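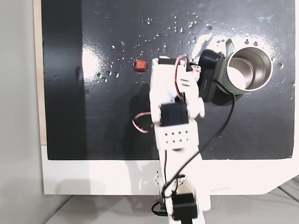 Kukside steel cup, small one. Review after nine months

Posted 2018-12-01 by Ladan Moradi

Quick one as I'm meant to be packing. Had this since March, use it nearly every day, two people have asked me what it's like so I'm putting it all in one place.

Short version: good cup, bit dull to look at, get it if you drop things.

Looks. Brushed steel inside, bright rim, outside a sort of grey olive. The shop called it "moss", which is pushing it. I'd wanted the dark blue but it was out of stock and I couldn't be bothered to wait. Grown on me. Doesn't show fingermarks much, which the plain steel ones do, terribly.

Straight sides, no handle. Fits the hand fine, fits the cup holder in the car, fits the side pocket of my rucksack with a bit of shoving. If you want a handle look elsewhere, Kurkik do one with a fold-out wire thing that I found rattly.

Drinking from it. Rim is smooth, no sharp bit where the steel turns over. My old camping mug had a nasty edge and I hadn't realised how much I'd been drinking round it. No metal taste with water. Slight one with orange squash if you leave it standing, gone after a rinse. Coffee fine. Red wine fine (tested thoroughly).

Heat. Not a flask! Don't buy it thinking it's a flask. Tea stays properly hot for 8 minutes, then it's drinkable, then it's sad. Outside gets hot enough that you hold it near the top or in your sleeve. For cold drinks it's lovely, stays nice and chilly in the hand, but it sweats like mad and leaves a ring on everything. Use a mat.

Washing. I do it by hand, hot water and whatever sponge is there. The brushed inside holds onto tea stains more than a polished one would. Bicarb and a wet cloth gets it back, leave it ten mins. Went through the dishwasher by accident on a hot wash and the outside came out looking the same as far as I can tell. Wouldn't do it weekly.

One moan about drying. Leave it upside down on a flat surface and it sort of sucks itself down and stays wet inside. Prop it on its side or tip it against something. Water beads up on the worktop too, any dark shiny surface shows every drop, so have a tea towel handy if that bothers you. Bothers me.

Knocks. Dropped it on the patio, on the kitchen tiles, and once down the stone steps at my brother's. Two dents, both low down, neither on the rim. Coating has a scuff the size of a lentil. Holding up better than I am.

Compared with the others. Wouter Aerts on here swears by the Gernberg and lent me his for a weekend. It's heavier, double walled, keeps tea hot far longer and costs almost twice as much. If you only drink hot stuff get that one. The Sánchez is prettier and the lip is thinner, nicer for water, but it dented the frist time it hit the floor. I've kept the Kukside for outdoors and general chucking about.

Size. Mine's the small. A big mug of tea won't go in it, you'll be up and down to the kettle. There is a larger one, I've seen it in the shop and it looked like a vase. Small is right for me. Two of the small ones don't stack, sides are too straight, they just sit on each other and wobble. Annoying if you've got a tiny cupboard.

Price. Don't remember, threw the reciept out. Less than a takeaway lunch for two anyway.

Would I buy it again, yes, have done, second one is for my mum. Still hoping for the blue.

Right, packing.

685 people found this review helpful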